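Dedau Robotics Club: the box folding project

Posted 2021-12-01

Our club meets in the old print room at Dedau, and this year's project is teaching an arm to handle folded cardboard boxes. The work is for the Millus student challenge in March, where each team gets 16 minutes at the table.

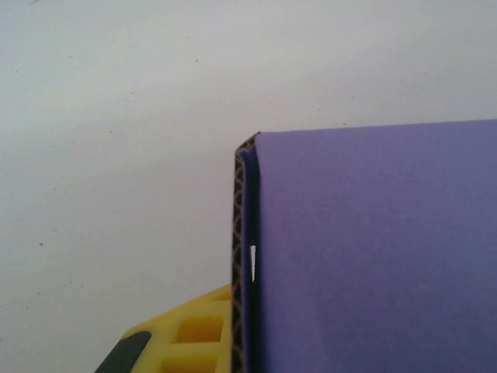 We picked cardboard for the main task after a long argument. The other choice was plastic cups, which are easier to hold but which three other clubs had already put their names down for. Cardboard bends, the edges crush, and a flap that was flat in one run can stand up in the next. The judges score the state of the box at the end as well as the time taken, so squeezing harder is no use to us.

The gripper: yellow plastic finger with open square pockets, and a black rubber pad on one side. In the picture the yellow part is right up against the edge of the box, with the pad on the side facing away from it.

The box: purple corrugated card. The wavy layer inside the board can be seen all the way down the left side, next to the folded strip. There is a small gap between the two where the fold does not sit flat.

The view: taken from the small camera at the gripper. The plain off-white background keeps things simple for the software group, who are using the top edge of the box as their main guide. They would like to try a patterned background after the new year.

How the work is shared out

The club has two groups this term. One looks after the arm and the gripper, the other writes the code and keeps the run log. Everyone swaps over after half term — this was unpopular at first, but it means that people can now fix small faults without waiting for somebody else to turn up.

We share a log with the club at Gokunville, who are entering the same challenge with a different arm. Their notes on approach angle saved us a good deal of time. The Phromma college team has also asked to join the log and will start adding runs next term.

Each session has 30 runs planned. We rarely get through them all, mostly down to setting up and packing away. The target is 4,000 logged runs between the clubs before the challenge.

Still to do

Slow down the last part of the approach.
Write up the rules for what goes in the log as a failed run.
Order more card in the same colour, 40 sheets if the budget allows.
Book the print room for the extra sessions — the form is on the noticeboard by the door.

More pictures will go on this page when the second gripper is fitted.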